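Shed-built gripper gets its second set of fingers

By Theresia Mayrhofer

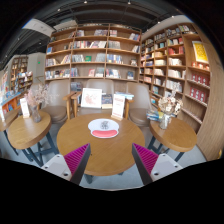 What does it take to build a robot gripper in a shared workshop? Mostly a 3D printer you can book for a few evenings, a cheap servo, a bag of small screws and somebody patient enough to print the same finger over and over until it closes straight.

I've been hanging around the Cukau workshop on and off since autumn, mainly for the bandsaw, and for most of that time there's been a gripper in pieces on the end bench. Well, it's in one piece now, more or less, and the people building it have just finished version 2 of the fingers. I said I'd write it up for the newsletter page, so here we are.

The build belongs to Imre Dobos and Jericho Catacutan, who met over a jammed extruder and have been arguing happily ever since. Imre does the mechanical side. Jericho does the wiring and the code, and also most of the talking, if I'm honest. They call the whole thing Cistero, a name that came off a list Jericho's daughter wrote out on the back of a shopping docket, and it has stuck better than the first lot of rubber did.

The idea is a hand-held tool first and a robot second. You pick it up, you squeeze the trigger, the fingers close on whatever you want to pick up, and the electronics write down how far they closed and how hard the motor was working. Later on, the same fingers bolt onto an arm and the arm has a go at doing what you did. Imre reckons this saves them a heap of trouble, as every part they break while holding it by hand is a part they don't break with a motor swinging it about. (They have broken plenty by hand.)

The arm itself lives at Imre's place, in the half of the garage his car used to have. It's a secondhand Rusnák, bought from a packaging firm that was clearing out its old gear, and it arrived with no manual and one joint that groaned. Jericho spent most of the winter working out how to talk to it. I went round for a look in July and it could wave, which got a cheer from the neighbours' kids, and not a great deal else. Since then it's learned to go to a point and stay there, and I'm told that is the harder trick.

So what's new about these fingers? The first set had flat faces with bicycle tube glued on. They worked all right on boxes and tins, but anything with a curve would squirt out sideways like a wet bar of soap. Imre tried thicker tube, then two layers, then some foam from an old camping mat that came apart in little crumbs all through the screw holes. After that he gave in and bought a roll of flexible filament, and started printing the pads with ridges so they'd have something to grab with.

Flexible filament is a pain. It strings, it clogs, and it soaks up damp out of the air, which matters in a tin shed with a gap under the door. The good roll now lives in a sealed tub with a bag of drying crystals, and there is a note taped to the lid that I won't repeat on a family website. Printed slowly, though, it comes out beautifully. One pad takes most of an evening at the speed Imre likes, and you can't rush it. Jericho tried once, with the speed turned up while Imre was out getting chips, and got something that looked like a bird's nest.

The base of each finger is plain rigid plastic and comes off with a handful of screws, so you can swap a torn pad without pulling the whole thing down. That was Hubert Zwahlen's suggestion. Hubert fixed printing presses for most of his working life and has strong views about anything you need three hands to take apart. He made them redesign the mount twice, and he also talked them out of glue altogether, bless him. I watched him change a pad over while his tea was still too hot to drink.

Spacing the ridges took longer than anyone expected. Too far apart and a pencil drops in between them and twists. Too close and they squash flat and behave just like the bicycle tube did. Imre has a biscuit tin full of rejects, all with numbers scratched on the back, and a notebook that says what was wrong with each of them. I flicked through it. My favourite entry just says "no".

To test the pads they do lifts. Pick a thing up, hold it, put it down, write the result on the sheet. The target for each set is 1000 lifts, spread over whatever people bring in – mugs, paperbacks, a tennis ball, a bag of rice, a rather good pear. When I last looked at the sheet they were up to 271 on the new fingers. The old ones did get to 900 before a pad peeled off completely, but Jericho says a fair few of those were tins, and tins are easy, so he doesn't want them compared straight across. Imre would quite like to compare them straight across. That one is still going.

Books are the thing they're proudest of at the moment. A paperback is awkward for a gripper: slippery cover, soft in the middle, and if you catch it by the open side the pages fan out and it all goes south. With the ridged pads you can take one by the spine at a fairly gentle squeeze and it stays put. Hardbacks with shiny jackets are still hit and miss. The book slides quietly out of the jacket and you're left holding the jacket.

On the electronics, I'll pass on what I could follow. There's a small controller board in the handle, made by an outfit called Kovida, and it reads the servo position and the motor current. The first wiring loom ran outside the grip and got caught on sleeves, door handles and once on Hubert. The new one runs inside a channel in the print. Jericho had to reprint the handle in two halves to get the wires in, and there's a little clip along the join that snaps shut with a very satisfying click. I must have done it ten times before he took it off me.

Power was another saga. They started with a tool battery, as everyone at the shop has a few, but it made the thing so bottom-heavy that your wrist gave out before the lifts were done. It now runs off a smaller pack that clips to your belt, with a curly lead like an old telephone. It looks a bit silly and your arm feels a lot better for it.

Meinrad Aigner has been doing the trigger. He came in to make a bike rack, got interested, and the bike rack is still leaning against the wall in two parts. His trigger gives a little resistance as the fingers meet something, using a spring and a bit of linkage, so you get a sense of when to stop squeezing. I had a turn with it and without it. Without it I crushed a paper cup straight away. With it I crushed the cup slightly later, but I could feel it coming, and Meinrad seemed pleased enough with that.

Next job is getting the new fingers onto the arm. The bolt pattern on the Rusnák doesn't match anything anyone owns, so Imre is making an adapter plate out of aluminium offcuts. He'd like it done by October. Jericho would like it done by the weekend, but then Jericho would like everything done by the weekend. There's also the matter of an emergency stop. At the moment that means the switch at the wall, and Hubert has told them flat out that the arm isn't coming into the shared space until there's a proper red button within reach of whoever is standing next to it. The button has been ordered.

I asked what it was all for in the end, and got two answers. Imre wants it to hand him tools while he's under the car. Jericho wants to see whether a couple of people with a printer and some spare evenings can teach an arm to tidy a shelf. My own vote is for the shelf, having seen the state of the one above the drill press.

They're happy to share the finger files with other members, and there's a folder on the shop computer with the drawings in it, plus a parts list and Imre's settings for the flexible filament. Please copy the folder and don't work in it directly, as somebody saved a birdhouse over the top of the handle last month and it took Jericho a good while to get it back. If you print a set and change the ridge spacing, Imre wants to know what you changed and how it went, even if it went badly.

They're usually at the end bench from 7 pm on members' nights, and they're after odd-shaped things to pick up. Nothing too heavy, nothing you'd be sad to see dropped. I'm bringing a pineapple.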